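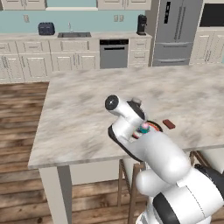
Marble counters: did we make a mistake?

Minlow Home Forum > Kitchens > Counters and Sinks

We use cookies to keep you signed in and to remember which threads you've read. Accept / Manage settings

grout_expectations
We are 14 months into owning a marble island and my spouse has started following guests with a coaster. Last night it was a lemon wedge. It sat there while we ate, and now there's a dull crescent I can only see from the sofa, which is where I sit every evening, looking at it. The fabricator sold us a sealer called Taltard and said we'd be fine. Are we fine?

slowdrain
You have an etch. Sealer keeps red wine from soaking in. It does nothing about acid, and lemon is acid. Your fabricator knows this and has probably known it for his entire career.

pantrymoth
Mine has been in for years and has every mark you can think of. Etches, a ring from a vinegar bottle, something gray near the toaster that may be a burn. After a while it all blends into one general look and you stop caring. Go to any old bakery and look at the counter.

slowdrain
Old bakeries didn't pay our prices for it.

halfbath_hero
I'll say the unpopular thing. Get quartz. I had the Halliday white with gray veining put in and people ask me if it's marble at least once a month. I say yes. I have cut limes directly on it out of spite.

pantrymoth
Cutting on the counter is a whole separate conversation and I'd like to have it with you sometime.

halfbath_hero
My knives are already bad.

grout_expectations
OK but can the etch be fixed? I've read that you can rub it out with polishing powder. I've also read that you'll make a shiny patch that looks worse. Both posts were on this forum and I think both were by slowdrain.

slowdrain
I contain multitudes. If your finish is polished, powder and a damp cloth will bring back a small etch, provided you go slowly and stop to look. If your finish is honed, leave the powder alone, because you will get the shiny patch. Which is it?

grout_expectations
I don't know. How do I not know this?

slowdrain
Can you see the ceiling light in it, with edges?

grout_expectations
More of a glow. Like a lamp in fog.

slowdrain
Honed. Put the powder down.

crumbtray
For honed I've had good luck with a very fine abrasive pad, used wet, in loose circles, going well past the mark so there's no border. Try it where the fruit bowl lives first. Mine took two evenings and a podcast about shipwrecks.

tilewidow
Or pay someone. I had a guy in back in August, he charged $200 and did the whole island in a morning. It looked brand new until dinner.

halfbath_hero
"Until dinner" is the entire case for quartz in two words.

tilewidow
It was ceviche. I accept some of the blame.

pantrymoth
Can we talk about hot pans though, because the quartz people always go quiet. I can set a pot straight down on mine. The resin in yours will scorch.

halfbath_hero
I own a trivet. It came free with a colander.

crumbtray
Stone can crack from sudden heat too, so I'd use the trivet either way. Also, to the original question, reseal when water drops start leaving dark spots. The Stilonik wipes are fine for crumbs and coffee. Plain dish soap and water is also fine and you already have it.

grout_expectations
Update. I tried the pad behind the fruit bowl and it blended in nicely, so I did the crescent. The crescent is gone. I now have a very clear view of a second one that the first one was distracting me from. My spouse has bought more coasters – cork, heavy, the size of a saucer – and says we're keeping the marble.

pantrymoth
Welcome. It gets easier around the fifth one.

slowdrain
It does not, but the pads are cheap.

halfbath_hero
Still have limes over here if anyone wants to visit.

This thread has been viewed 3,319 times.

Recent threads
Butcher block next to the sink, talk me out of it
Undermount sink is slowly becoming a lower sink
How much overhang before I need brackets?
Grease on painted cabinets, and yes I tried that

Last updated: August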